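Ticket: sheet creeping off the far corner, bedroom 3
Product: Venter printed sheet, double, flat
Site: Hikwood guest house
Status: open, awaiting replacement from supplier
Priority: low

Reported fault
The lavender-pink floral sheet pulls out at the headboard end during the night. By morning the right-hand side hangs lower than the left and there is slack across the middle. The fault has been present since the mattress was changed in January. It does not occur on the second bed in the same room.

Initial checks
Mattress depth measured at 30 cm. The previous mattress was 18 cm. Sheet is the same one used before the change. Label states flat, double, no elastic. Washing instructions on the label have been followed as far as the laundry record shows. No tears found at the hem.

Tuck allowance at the head end came out at some 4 cm after the sheet was centred. The minimum on our bed-making card is well above that. Same result with the sheet turned end to end.

Test 1
Bed stripped and remade with the sheet shifted towards the headboard. Head end held. Foot end came out instead. Rejected.

Test 2
Sheet straps (Fesisa, elastic, clip ends) fitted under the mattress at all corners. Sheet stayed in place for three nights. On the fourth, one clip let go at the headboard corner. The clip could be heard when sitting down on that side. Guest complained of the noise. Straps removed.

Test 3
Sheet relaid without straps and smoothed by hand. Bedding moved up to the headboard and the folded striped top left on the sheet as a marker, to see whether the surface shifted over the day.

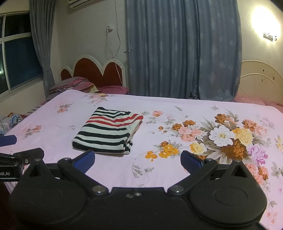
Bedroom 3, test 3. Striped garment on the sheet, bedding and pillow at the headboard end.

Marker checked at 18:00. No movement noted relative to the large bouquet print. Bed then slept in as normal. Sheet out at the far corner again by morning. Conclusion: the sheet holds when the bed is not in use and fails under load. Laying method ruled out.

Other items noted
Clothes heaped on the left side of the bed. These need to go in the wardrobe before the next strip, as they add time to the job and one sock has already gone through the wash with the sheets.
Dark marks on the white metal headboard of the second bed. Logged under a separate ticket. Do not use abrasive cleaner until that one is answered.

Cause
Sheet too short for the deeper mattress. No fault in the sheet itself.

Action
1. Order a deep fitted sheet, double, to suit a 30 cm mattress. Request sent to Hudidness on Saturday. Stock reply pending.
2. Keep the floral sheet in use until the new one arrives. Tuck the foot end first, then the sides, then the head.
3. Move the floral sheet to bedroom 1 afterwards. The mattress in there is still the old type.
4. Update the linen list with mattress depth for every room. Bedrooms 1 and 3 done, others outstanding.

Update
Supplier has the right size in plain white only. Printed version out of stock with no date given. Plain white accepted. Ticket stays open until it has been fitted and slept on for three nights.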